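Werkstatt-Tipps: Was ich am Tag der offenen Tür über alte PCs gelernt habe

Von Honeylyn Buenaventura, 5. Januar 2018

Bei der Firma Kiltix durfte man im Oktober zuschauen, wie ein Roboterarm einen Computer zerlegt und wieder bestückt. Ich repariere zu Hause gern selber und bin mit einem vollen Notizblock heimgegangen. Die Vorführung dauerte 30 Minuten, danach konnte man Fragen stellen.

Zuerst das Gehäuse hinlegen. Der Roboter arbeitet nur am liegenden Rechner, und ich mache es jetzt auch so. Früher stand mein PC immer aufrecht, und die Schrauben sind mir hinein gefallen. Vorher natürlich den Netzstecker ziehen!

Für jedes Teil einen festen Platz vorbereiten. Bei Kiltix nimmt man dafür eine gedruckte Platte mit Fächern für Prozessor und Speicher. Zu Hause reicht ein Eierkarton für 10 Eier, für die langen Speicherriegel eine Besteckschale.
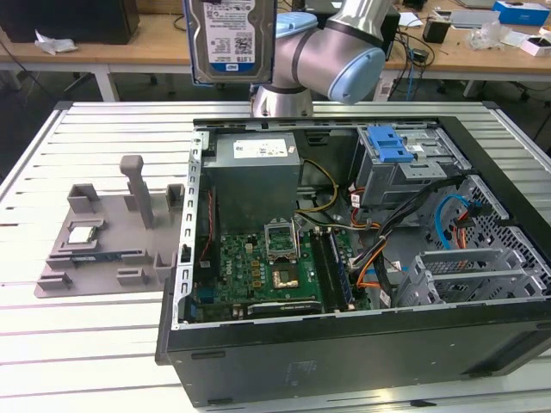

Die Festplatte fasst man an den Seiten an, nie an der Platine unten. Man soll sie auch nicht auf den Tisch klopfen lassen — ein gefaltetes Geschirrtuch als Unterlage ist gut genug.

Kabel nicht am Draht ziehen, immer am Stecker. Manche SATA-Stecker haben eine kleine Klammer aus Metall, die muss man zuerst drücken. Ich klebe an jedes Kabel ein Stück Malerband mit einer Nummer.

Der Prozessor geht ohne Kraft in den Sockel. Hebel auf, Teil gerade hineinlegen, Hebel zu. Wenn es klemmt, liegt er falsch.

Staub entferne ich mit einem weichen Pinsel. Den Lüfter halte ich dabei mit einem Finger fest.

Eine Frage habe ich noch: Welche Wärmeleitpaste nehmt ihr? Meine Tube ist seit 3 Jahren offen und schon ziemlich hart.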